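Print this page | E-mail this page

Kalerness Shared Workspace — Users' Meeting
Minutes, September

Meeting opened 5.30 pm. Minutes of the previous meeting were accepted with one correction: the cleaning contract is with Danko, not Betum.

1. Cleaning
Danko has asked that tables be left clear at the end of each day. Wiping of tabletops is included in the contract, but moving people's belongings is not. Several users said their tables had been skipped. Agreed that anything left out after 7 pm can go on the shelf by the kitchen.

2. Accounts
Balance at end of month $1,581. Cleaning supplies and bin liners came to more than expected. Vivon has invoiced $1,198 for work on the ceiling lights. Invoice to be paid once the two tubes still flickering have been looked at.

3. Stall signs
The numbered signs on the poles are staying. A request to replace the numbers with the names of firms was discussed and not supported, as tenants change too often. Deliveries are to be addressed with the stall number. Couriers have been leaving parcels at the wrong end of the floor.

4. Tables and bowls
The white tabletops mark easily. Users are asked to put something under hot cups and to keep tape off the surface. Solvent cleaners are not to be used — a damp cloth and a little detergent is enough.

Agreed to keep one plastic bowl per table for small items such as clips, keys and pens. The yellow one has a flared rim and is easy to spot on the white. 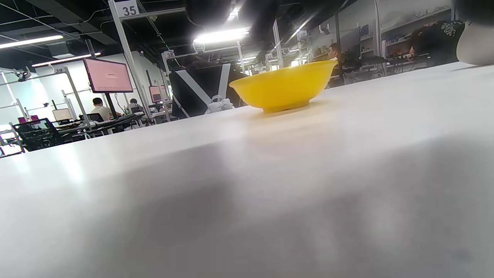
Up to $300 was approved for more bowls and a set of cloths. Colours do not need to match. Bowls are not to be used for food, and should be washed in the kitchen sink when they get dusty.

5. Monitors
Users are reminded to switch off screens when leaving for the day. Laptops are left out at the owner's risk.

6. Other business
The kitchen tap is dripping again. To be reported to the building manager.

Meeting closed 6.25 pm. Next meeting same time next month.

Print this page | E-mail this page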